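December
By Ursina Strebel

Hi Ferdinand, and hello to everyone else at the Bachmann fund who gets these forwarded,

You asked for two pages on how the Pokano laundry and mending room is doing, and you asked me to keep it plain, so I'm going to write it the way I'd tell you over coffee. The short version is that we're open, we're busier than I planned for, and one of the two big things I promised you in the spring is done. The other one is late. I'll get to it.

Where the money went

Your grant was for the first year of the room in Sastness: rent, the machines, a part-time wage for me, and a pot for soap, thread and repairs. Rent has been boring in the best way. The landlord fixed the back drain in the first month without my asking twice (I did ask once, pretty loudly), and the rate hasn't changed.

The machines were harder. I bought the washers used, as we'd agreed, and put the difference into a better dryer. I'm so glad we did that! People will put up with an old washer, but a dryer that leaves your towels damp sends you right back to the place on the highway. We've had one repair so far, a door latch, and I paid for the part out of the soap pot. It's on the sheet.

Of the 2000 you set aside for sewing equipment, all of it is spent now. That bought us the Momar machines, a decent iron, a cutting table with folding legs, and a box of notions that's already half empty. I went over by the cost of a second ironing board, and I covered that from the drop-in fees.

Who's coming in

We've washed 2747 loads since opening. I know that number looks suspiciously exact, but the machines count for us and I just copy it down. Mornings are mostly older folks and night-shift people on their way home. Late afternoons are families, and that's when it gets loud. I had pictured a quiet little place with a radio on. There is a radio. You can't hear it after four o'clock.

What I didn't see coming was how much bedding we'd get. Most of the apartments near us have those small stacked units, and a comforter or a big sheet just doesn't fit. So people save them up and haul them over in garbage bags, and then they want somewhere to fold them, and our folding counter was built for shirts. We ended up with people using the chairs, the windowsill and each other. I've moved a shelf to make more space, and I'd like to talk about a longer counter in the spring.

The same goes for anything wide and thin, curtains especially. You really need a clean place to lay it out while you look for the pulled threads and the bad hems, or you miss half of them.

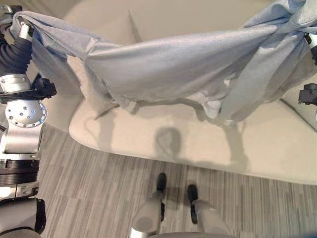
The mending table

This is the part I'm proudest of, so forgive me if I go on. Mending night is Tuesday, and we now have 46 people signed up on the list. They don't all come at once, thank goodness, because we have five machines and only so many good lamps. A typical night is a mix of people who can sew rings around me and people who've never threaded a needle, and I try to seat them next to each other and then go make tea.

The most common job by a mile is pants: hems, knees, zippers. After that it's sheets and pillowcases. I started a "sides to middle" session, where you cut a worn-out sheet down the center and sew the two good outer edges together so the thin part ends up along the outside. My grandmother did it to every sheet in the house and I thought it was the saddest thing in the world when I was ten. Well, the session filled up in a day. One woman brought in a whole stack and told me she'd been feeling guilty about them since she moved.

We also had a few flops. The darning class got almost no takers, and I think that's my fault for scheduling it on the same night as the school concert. The kids' button hour was chaos, and I'm still finding buttons. I'd like to try both again with some changes, meaning a different night for the first one and fewer buttons for the second.

One thing I've learned to do early with fabric donations is pull them out full length and hold them up to the window before they go on the shelf. Folded up, nearly everything looks usable. Opened out, you can see the worn patches right away, and you can sort it into sheets for mending, cloth for lining and stuff that's only good for rags. 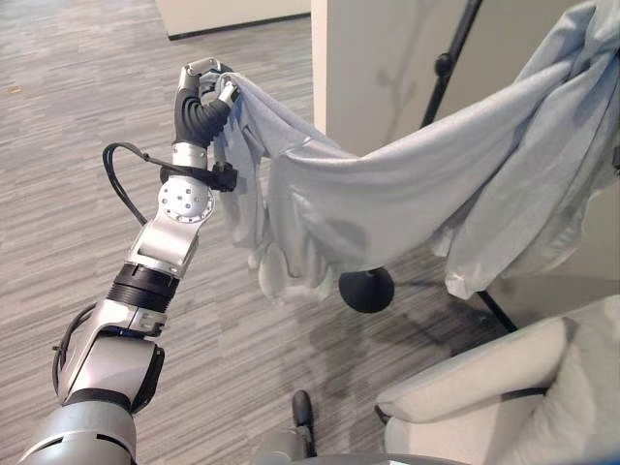

The rag bin has turned into its own little thing, by the way. A garage down the street takes a bag whenever we have one, and they've started dropping a few dollars in our jar in return. I haven't put that in the budget because I don't want to count on it, but it paid for the last two boxes of machine needles.

What's late

The pickup service. I told you we'd be collecting laundry from people who can't get to us by the fall, and we aren't. The van I was supposed to share fell through when its owner moved away, and the insurance quote for a different one made me sit down. I spent too long hoping the first plan would come back, and I should have told you sooner.

Right now we have a stopgap. Two of our regulars bring in bags for their neighbors on foot, and I wash those for free during the slow hour after lunch. It's working for the people in the two closest buildings, but it doesn't reach the hill at all, and the hill is where most of the calls come from. I'm getting a price on a cargo bike with a cover. If it's what I think it is, we can do it with what's left in the pickup line and not ask you for more.

What I'd like from you

Mostly a yes or no on moving the pickup money from "vehicle hire" to "bike purchase." I know that's a different column and I know you like your columns. I'd also love it if you came by on a mending night. Bring that coat you told me about with the torn pocket, and I'll put you next to someone patient.

The spending sheet is attached, and the receipts are in the blue binder here if you want to go through them. I'll send the bike quote as soon as I have it.

Thanks for everything,
Ursina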